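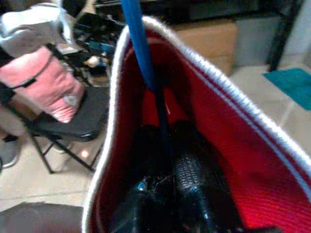

Re: dye bleed and the November cold-wash trial

The bleed figures Guðlaug posted need a correction for water hardness before anyone compares them with the Grirkero set. Calcium in the rinse shifts how much loose direct dye stays in solution, and the Koltine supply is a good deal harder than ours. A saturated red is the usual offender. An item like the red woven bag with the off-white rim is a fair test case, with the pale band sitting right against the dark ground, so any migration lands where it can be measured. Please rerun with softened water at 20 degrees and log the conductivity at each rinse.

Guðlaug Juhl wrote:
> Three rinses were enough on the Bisgaard swatches. The adjacent
> white read clean after the second. I don't see the point of
> adding a fixative step for household loads. Liquor ratio was
> the same throughout.

Previous in thread | Next in thread | Thread index | Authors | Search

I disagree on the fixative, at least for cellulosics. Clean after the second rinse tells us about loose surface dye only. Hydrolysed dye deeper in the fibre comes out over later washes, and more of it if the load sits damp. My own adjacent whites were fine at wash 3 and had visibly greyed by wash 12.

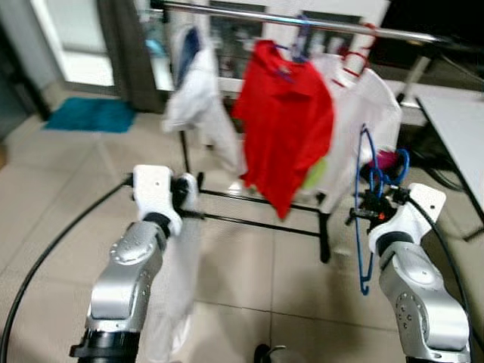

Red shirt between two white garments on the rail.

Drying contact is a separate path and the draft method ignores it. Where damp cloth touches, colour follows the moisture front and leaves a hard-edged mark, which a grey scale reading on the whole panel will average away. I suggest we record spacing on the rail and read the contact zone separately.

Also, the Woken spreadsheet still has row 53 in Fahrenheit. Whoever has edit rights, please fix it before the means are recalculated.

Gorazd Softić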